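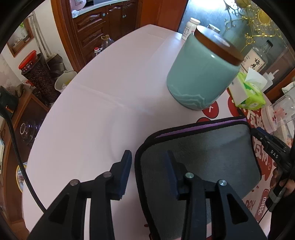

Is it worth paying for the extended warranty on a laptop? For most people I doubt it, and I say that as someone who bought one twice.

The first was from the Baidoo shop in Wunbridge, where the lad on the till offered me two extra years for £70. It sounded fair until I read the terms on the bus. No cover for spills, none for the battery, none for the charger, and a £29 fee each time you claim. So what was left? The bits that hardly ever break, as far as I could tell.

I did try to claim once, when the hinge went. Wear and tear, they said – after 14 months. A repair place in Stulmont fixed it for less than I'd paid for the cover.

People tell me Nosto's plan is better. Maybe. The leaflet says "total peace of mind" on the front and has very small print on the back, and I've stopped trusting anything laid out like that.

These days I put the same money in a savings pot and leave it there. It paid for a new battery in April and there's still a bit left over.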